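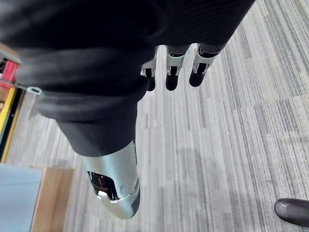
Hand Test Technician (fixed term, Serno workshop)

Do you like finding out why things break? We've got a good one for you!

Serno builds and looks after robot hands, and last July one of ours let go of a part when it shouldn't have. The thumb lost its grip halfway through a lift, the software went on reporting a firm hold, and the part landed on the floor next to a colleague's foot. There were no injuries, but we stopped all lifting work that day and went back through the logs. Out of 1,323 recorded grips we found 40 where the thumb had slipped and the fault light never came on.

We want someone to help us get to the bottom of it.

What you'll be doing

Running grip trials on the hand, up to 224 in a normal week, and writing up every one, including the dull ones. Checking the thumb and finger joints before and after each run. Refitting the fabric cover and looking for places where it might catch (we have our suspicions). Working with our partners at Balar, who look after the control software, to make the fault light tell the truth. Having a say in the new stop procedure - the old one took far too long to read in a hurry.

What we'd like from you

Steady hands, patience and clear handwriting or typing. Some experience of repairing small machines, whether at work, at college or at your kitchen table. You don't need a degree, and you don't need to have worked with robots before. You do need to be happy pressing the stop button and telling the rest of us why. Anyone here can halt a trial, from their first morning.

The details

480 hours in total, spread to suit you, with a paid training week at the start. Safety shoes and glasses are supplied. Much of the work is done at floor level, so tell us if you'd need a different set-up and we'll sort it out with you.

How to apply

Send us a page about something you took apart and what you learned from it - we'd love to read about one that went badly! Please mark it "Hand Test" and get it to the Serno office by 16 May 2020.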